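About Plindora

We are a family laundry and linen service, and we've been looking after other people's sheets, shirts and tablecloths for rather longer than any of us expected when we began. If you've found your way to this page you are probably wondering whether to trust us with your guesthouse linen, or your grandmother's christening gown, or just the week's washing that has been staring at you from the landing, so we thought we would tell you a bit about who we are and how we came to be doing this. It is a longish story. Do put the kettle on if you like.

How we started

Plindora began in the back half of a greengrocer's shop, with 3 second-hand machines and a kitchen table for folding. Kamil Šindelář had been working nights in a hotel laundry and had grown very fond of the work (he still says there is no better smell than a warm cotton sheet, and we have learned not to argue) but less fond of the nights. The greengrocer, Mr Zelenák, had more room than he needed and a soft spot for anybody who got up early. He let us have the back at a rent that was frankly too low, and in return we did his aprons, his awnings and, for one memorable winter, all of his daughter's riding things.

Those first months were mostly bed linen for two small bed and breakfasts at the top of the hill. We collected on foot with a pram chassis somebody had left by the bins, and we delivered the same way, with a tarpaulin over the top if it looked like rain. The owners were very patient with us. One of them, Mrs Bulitz, used to send us back with a slice of something wrapped in one of her own napkins, which would then of course come round again in the wash.

When Mr Zelenák retired he asked whether we would like the front of the shop as well, and we said yes before he had quite finished the sentence. We kept his name over the side door, where it still is, and we kept the old green tiles and the long marble counter where he used to weigh the potatoes. It turns out to be the ideal height for folding a double sheet on your own. People of a certain age still come in and call it Zelenák's, and if you ring up and ask for Zelenák's we will know exactly who you mean.

What we do

We wash, dry, iron, fold and mend. Most of our week is taken up with regular linen for guesthouses, cafés, hairdressers and a couple of village halls, and the rest is household washing that people bring in over the counter or leave with us on the collection round. We look after school kit in term time, and wedding tablecloths in the summer, and in the autumn we see a great many duvets, which come in looking rather flat and sorry for themselves.

We handle everything by the bag and by the name. Your washing goes in with your washing and nobody else's, however small the load, and it comes back to you folded the way you asked for it. Some people like their towels in thirds, some like them rolled, and one gentleman likes his handkerchiefs in triangles. It all goes on the card. We still use cards, by the way, in a long wooden drawer, although there's a computer too these days for the invoices. There are 1358 cards in the drawer at the moment, and they do make lovely reading on a quiet afternoon.

Whites are done on their own, and so are darks, and anything with a label we can't read is put to one side until one of us has had a proper look at it and telephoned you. We would much sooner bother you with a phone call than guess. Wool is washed cool and dried flat on the racks upstairs, where the big window is. Curtains are measured before they go in and measured again when they come out, after an unhappy afternoon many years ago which we shan't go into, except to say that the lady was extremely kind and her windows are now a little shorter than they were. 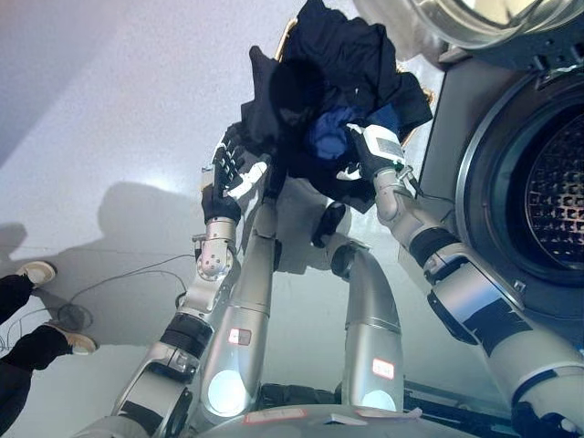
Mending came later. For a long time we used to pin a note to anything that had lost a button or come undone at the hem, and send it home like that, feeling slightly guilty. Then one April we took on a retired dressmaker for two mornings a week, and the two mornings became four, and now there is a proper mending room with a good lamp and a wall of thread. Buttons and small seams we simply do as we go along and don't charge for. Larger jobs, like a new zip or a worn collar, we will price for you first. If you have the missing button, please pop it in an envelope with your name on it! Loose buttons in pockets have a way of travelling.

How we like to work

We aren't the quickest laundry you could find and we have never pretended to be. A household bag left with us in the morning will normally be ready two working days later, and ironing takes a day on top of that. If you are truly stuck - a funeral, a new baby, a burst pipe - then tell us, and we'll shuffle things about and see what can be done. It can nearly always be done. What we don't offer is an express service you pay extra for, because we found it meant the people who had waited their turn ended up waiting longer, and that didn't sit well with any of us.

We use a plain, unscented powder unless you ask for something else. Plenty of our customers have sensitive skin, or babies, or both, and quite a few have told us they had forgotten what clean cotton smells like with nothing added. If you have a favourite powder of your own you are very welcome to bring it in and we'll keep it on the shelf with your name on the box. We do own a small amount of starch, for the chapel and for two waiters who are particular about it.

Water and heating are by far our biggest bills, so we've thought about them a good deal over the years. The rinse water from the last cycle is saved in a tank in the yard and used for the first wash of the next morning's floor cloths and dust sheets. Anything that can be dried on a line or a rack is dried on a line or a rack, and on a breezy day you'll see the whole yard full of it from the bridge. The tumble dryers are kept for towels and for January.

The people

There are nine of us now, if you include the Saturday helpers, and most of us live near enough to walk in. Kamil still opens up, still does the first load himself, and still goes out on the Thursday round, mainly for the conversation. The rest of us move about between the counter, the machines and the ironing, so that everybody knows how to do everything and nobody is stuck at the press all day in hot weather. We stop for soup at half past twelve. If you come in at half past twelve you may well be offered some.

We train people from scratch and are happy to. Nobody who works here had ever done it for a living before, apart from Kamil, and we have had a former bus driver, a piano teacher and a young man who was waiting to hear about a place on a fishing boat and ended up staying for six years. It takes a month or so to get comfortable with the pressing, and rather longer to learn how to fold a fitted sheet so that it sits square in the pile. There is a knack to the corners. We run a little evening class in it every now and then at the library, and it's surprising how full the room gets.

The Jimura shelf

Beside the door you'll see a tall set of shelves that we call the Jimura, after the furniture shop it came from. Anything unclaimed for a year, after we have written and telephoned, goes on there once it has been washed and mended, and anybody who needs it may take it. People have begun adding to it themselves, and last year 474 things went out from it to new homes: coats mostly, and children's jumpers, and a set of velvet curtains that became the backdrop for the school play. There is no form to fill in and we don't keep a list of who takes what. Please do help yourself.

In the same spirit, if your own machine has broken down and money is tight, come and have a quiet word at the counter. We keep a little put by for this, made up of the odd coins people tell us to keep when they pay, and one household load a week can be done from it without any fuss.

Coming to see us

We are on the corner by the footbridge, with the green tiles. There is room for one car outside and usually a bicycle or two leaning on the wall. Prices are on the board behind the counter, and we change them once a year, the next time being 2nd June. Regular customers will have had a letter about it already. If you would like us to take on your guesthouse or café linen, the best thing is to come in and let us see a typical bag of it, and we can work out a fair weekly price from there. Early afternoon is the calmest time for a chat.

If you can't get to us, leave your name and telephone number and we'll see whether you're on the way to somebody else. The round goes out as far as the reservoir and back along the valley road, and there is generally space in the van for one more bag.

Plindora Laundry & Linen | Zelenák's Corner, by the footbridge | Ask at the counter or telephone extension 1722 | © Plindora. All rights reserved. | Back to top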